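10/06/2022

Workshop notes, Divwood unit, bay 2

Car in today: the Lovley hatchback, 1.6 petrol, on the books since February. Odometer reads 3878 since the replacement engine went in. Complaint is the same as last time, a flat spot when pulling away and a rattle at idle that goes once you are moving.

Started cold at 8.15. Idle steady for a minute, then hunting. Plugged in the reader and got one stored code, P2206, which I had to look up because our printed list stops short of it. Cleared it and it has not come back so far. I don't think it has anything to do with the flat spot.

Took the air box off. Filter is fine. The hose from the air box to the throttle body has a split on the underside, right where the clip sits, and you can only feel it with a finger. Taped it for now and ordered a new one from Drarkevham. They say Tuesday.

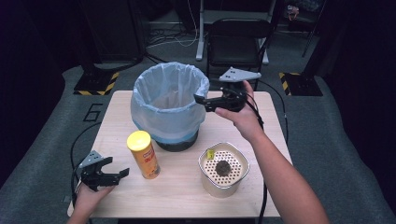
With the hose taped, the idle settled straight away and the flat spot is better but still there. Held it at 3000 rpm for a couple of minutes and it was smooth. Dropped back to idle and the rattle was there again, so that is a separate thing. Giang Văn thinks heat shield. I had a go with a long screwdriver on the front one and it was tight. The rear one I could not reach without the lift, and Đức Lý had the van on it until lunch.

After lunch, on the lift: rear shield has one bolt missing and the other bolt hole has rusted out. Pressed on it with the engine running and the rattle stopped. Cut a big washer to cover the rusted hole, new bolt on the other side. No rattle at idle, none on the road.

Road test, out past the Quách yard and back. Pulls away cleanly in first, slight hesitation in second when the throttle is opened quickly. Might be the tape leaking under load. Not going to chase it until the proper hose is on.
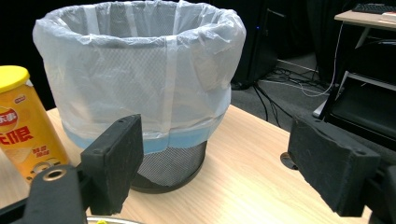 Lined wastebasket on the table.

Other things noticed while it was up:
Nearside rear tyre worn on the inner edge, legal but wants doing soon. Tracking to be checked at the same time.
Front pads at 30 per cent.
Slight weep from the gearbox end of the driveshaft, offside. Wiped it clean and marked it with paint pen so we can see if it spreads.

The torque wrench is reading low again. Đức checked it against his own and they do not agree, so use his for wheel nuts until ours has been sent off.

To do when the hose arrives: fit, clear codes, same road test with the reader left plugged in. If second gear still hesitates, swap the throttle position sensor with the one off the blue car before buying anything. Owner has been rung and is happy to leave it with us. Keys are on hook four.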